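Dayana Ochoa sells second-hand sports shirts from one room of her flat, under the name Lulent. On Wednesday she has 800 shirts on the rails and is still hanging more.

"People think the washing is the big work," she says. "For me it is the hanging. If a shirt hangs badly for 2 weeks, the shoulders keep the wrong shape, and the customer sees it at once."

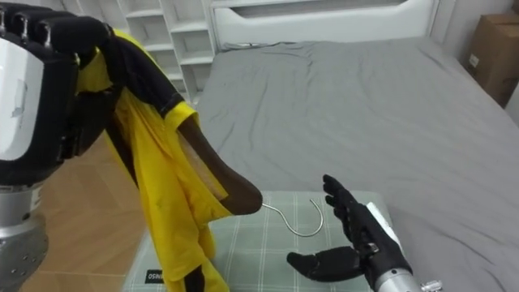

A yellow shirt with black trim and a wooden hanger.

She puts the hanger in through the bottom of the shirt when the collar is narrow. "From the top you stretch the neck. With a wide collar I am not so strict," she explains.

I ask her about wire hangers. "I had 100 of them and I gave them all to Keith Hulme, my neighbor. He uses them in his garden." Yellow shirts, she adds, sell best in August.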